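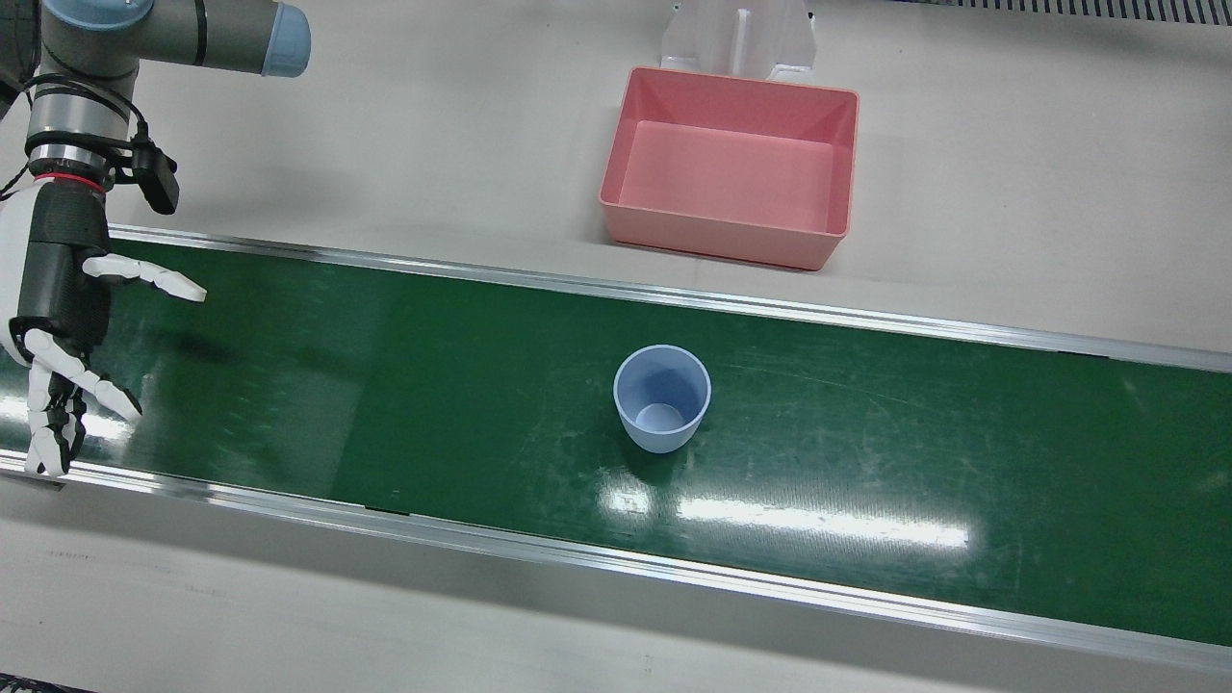

Black palm, white fingers

Search this blog Go

So I finally tried making sourdough again, after the brick I baked in November. My neighbor Wendelin Kuster gave me a jar of her starter and it doubled in two hours!

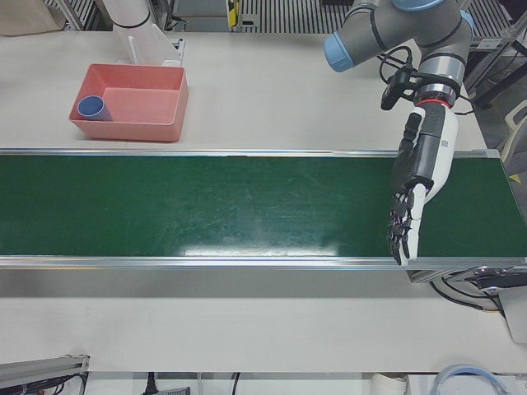

I fed it rye the first week – big mistake, it smelled like nail polish – and went back to plain white flour after that. Much happier. 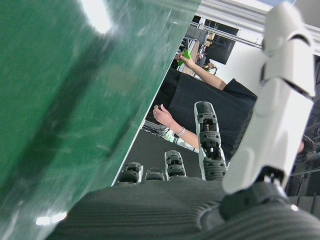

Hestden, 6 March 2022

Loaf number two came out of the oven this morning and the crust crackled like crazy. I gave it 11 hours in the fridge and scored it with a steak knife (don't judge).
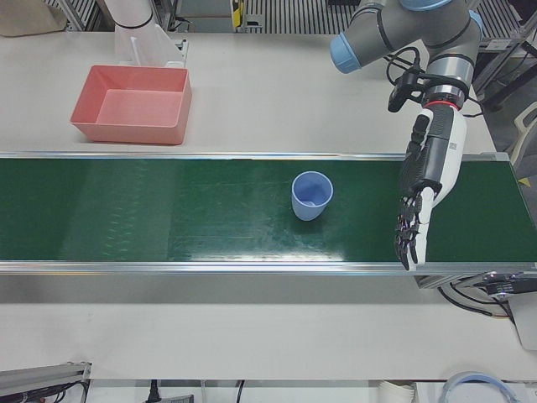 Last changed: 8 pm, same day

We ate half of it with butter before lunch. Next time I want to try walnuts, if the store has any.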